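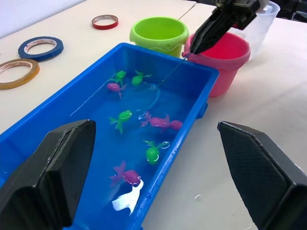
The Case for the Fishing Game

Opinion – May 21, 2020

Each November, the robotics course at the Drurkum Technical Institute asks its second-year students to propose a project for the remainder of the year. The list that comes back is usually ambitious. It contains sorting lines, assembly cells and, in most years, at least one machine that is supposed to cook. The faculty has now approved, for the second time, a project in which two robot arms play a children's fishing game on a tabletop. Several members of the advisory board have asked whether this is a suitable use of laboratory hours. I wish to argue that it is, and that the course should keep it.

The objection deserves a fair statement. The institute owes its students a preparation for working life, and the firms that hire them do not catch toy fish. A board member from Konditz put the matter plainly in writing: a graduate who has spent a term on a toy will have to be taught again at the employer's expense. Behind this lies a wider worry that technical education has become too eager to entertain. I share some of that worry. I have sat through student showcases in which a good deal of colored light concealed very little engineering.

The fishing game, however, conceals nothing. A tub of water is a demanding workspace. The toys drift when they are touched, and they drift again when the line comes down beside them. Light reflects from the surface and confuses any method that depends on finding a clean outline. The line itself is thin enough that a camera may lose it altogether, and it bends in ways that no drawing of the arm will predict. A student who has learned to place a rigid block on a rigid shelf has learned something useful. A student who has tried to lower a line beside a floating object has learned how much of that earlier success depended on the block holding still.

There is also the matter of the second arm. Much introductory work is done with a single manipulator, for sound reasons of cost and safety. With 2 arms over one table, the class must settle questions that a single arm never raises. Which arm may enter the space above the water, and when must it leave? If one arm holds the rod and the other is to hold a net, who decides that the catch is ready to be transferred? These are questions about sharing a workspace, and they will be familiar to anyone who has stood on a factory floor. 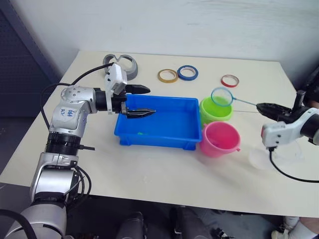

The cost of the project should also be considered, as the board has rightly asked for economy. The toys, buckets and nets for the whole class were bought from a limit of 100 dollars, and the course did not reach it. By comparison, the conveyor unit purchased under the earlier Tavares project required its own service agreement and was idle for most of its second year. When a plastic bucket cracks, the class replaces it the same afternoon. Students are therefore willing to attempt things that might fail, and an attempt that fails on a cheap object can be repeated until it is understood.

Repetition is, in my view, the strongest part of the case. Each team is required to record 100 attempts before it may change its method, and 500 before it submits its final report. The students complain about this rule every year – I would be concerned if they did not. It obliges them to write down what the arm did on a poor day as well as on a good one. It also removes the temptation to present a single fortunate catch as a finished result. The reports I read last year were modest in tone and careful in their claims, and I could not say the same of the reports that came out of the cooking machine.

I would add a word about setup, which is the least admired skill in our field. The position of a tray, the route of a cable, the height of a table and the place where a cup is set down all affect the outcome, and students tend to discover this late. In the fishing project they discover it early. A team that moves its tray by the width of a finger between sessions may find that a motion which served well before now ends in the wrong place. After that, tape marks and written checklists appear without any instruction from the staff.

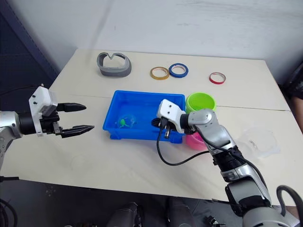 Attention of this kind carries over to other tasks. The same course asks students to handle cords, connectors and small containers, and the teams that have spent time with a fishing line approach a hanging cord with more patience. They expect it to swing. They leave room for it. I cannot offer the board a proper measurement of this effect, and I would caution colleagues against claiming one, but the instructors who supervise both parts of the course have remarked on it independently.

Certain criticisms should be accepted. The project in its present form says too little about safety around water, and the written guidance should be revised before the next class begins. Teams have also been graded too heavily on the final demonstration. I would prefer that the record of attempts carry the larger share of the mark. Finally, the annual exchange with Prester College, in which each school runs the other's programs on its own table, ought to be made a regular requirement. A program that runs only in the room where it was written has not been properly tested, and our students should meet that difficulty while they are still in school.

The board will take up the question of renewal at its next meeting. I ask its members to read two or three of the student logs before they vote, including at least one from a team that caught very little.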